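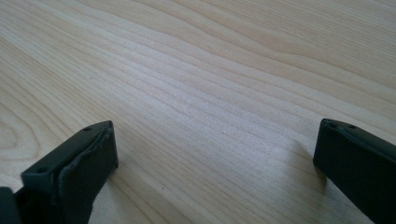

Treltudura Table Sorting Set

README, last changed 2020-10-06
Kept by Roxana Surdu

Treltudura is a set of short recordings of small sorting work done at a table. The work is simple: paper cards, stickers and labels are taken from the table top and put in a bin, or taken out of the bin and laid on the table again. I wrote this file so that a person who opens the folders for the first time can understand what is inside without asking me.

The set has 1,770 recordings. They are divided in 40 folders, and each folder belongs to one sorting task. A recording is around 20 seconds long. The first folders were made in April and the naming was then a little different, please see the notes at the end.

The table

All recordings use a rectangular table with rounded corners and a light wood-grain top. The grain is easy to see from close, and it is helpful to know this if you try to find the outline of a pale card, as the colours can be near to each other. The top has a round grommet hole toward one corner. Cards should not be placed over the hole. In the task sheets we call the side with the hole "far side", also when the person stands somewhere else.

The floor is grey carpet, and there are floor numerals for the table places. Please write the numeral in the session sheet before you begin.

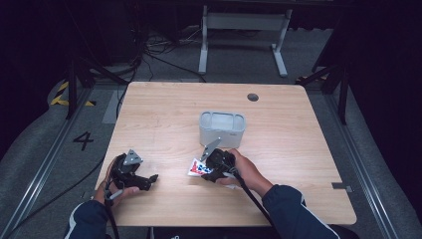 Objects

Bin. Light grey plastic, rectangular, open at the top, with rounded corners and cutouts near the rim. It stands near the middle of the table at the start of most tasks. The sheet says "bin left" or "bin right" when it is moved.

Cards. Small and white, printed in red and blue. In the labels file they are all called "card", also those with a sticky back. I know this is not exact, but to change it now would break the scripts of the Wirnana group.

Tasks

The 40 tasks are listed in tasks.txt. The most common ones are:

card_to_bin - one card goes from the table into the bin
bin_to_table - one card comes out and is laid flat
card_turn - the card is turned to show its other side
bin_shift - the bin is moved, the cards stay

Known problems

In 11 recordings the task name is wrong. They are listed in errata.txt and I did not remove them, so please skip them yourself if you need clean labels.

Folders from April use "box" where the newer ones use "bin". It is the same word for our purpose.

The Ene folder has no session sheets. If somebody at Hollard still has the paper copies, I would be glad to receive a scan.

Use

You may use the set for study and teaching. If you correct a label, please send me the line you changed and the name of the recording.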